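Restaurant Operations, Unit 7: How a Chain Grows
Handout for the session of 2018-03-13
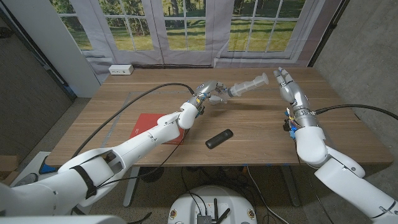 Conall Mac Giolla wrote under last week's notes that a chain is just one restaurant copied many times, and that he did not see why it needed a unit of its own. It is a fair point to start from. The copying is where most of the trouble comes up.

We will use Gendomari, a noodle restaurant group, as the case. Read the first part of the packet before class.

1. Company-owned and franchised

Gendomari opened its first restaurant in Gollbridge and paid for the next three out of its own profits. All 4 were company-owned: the founders hired the managers, signed the leases and kept the earnings. Growth was slow, and each new site tied up cash for a long time.

After that the group began to franchise. A franchisee pays a fee up front, then a share of sales. The group now has 53 restaurants, of which 42 are franchised.

2. What the franchisee buys

The name, the menu, the training and the supply contracts. Gendomari's broth base comes from a single supplier, Clakis, and franchisees may not buy it elsewhere. Some complain about the price. The group's answer is that the soup has to taste the same in every town — look at how the contract words this, page 2 of the packet.

3. Being bought

Nic Aodha, a holding company, bought the group one December. The restaurants kept their name. Purchasing, payroll and real estate moved to the parent's head office. Menu decisions stayed with Gendomari, though any new dish now needs a cost sheet signed by both sides.

Terms to know: royalty, territory, master lease, same-store sales, holding company.

For next time: write one page on whether you would rather run a company-owned site or a franchised one. Use figures from the packet. Papers without a worked royalty calculation will be returned.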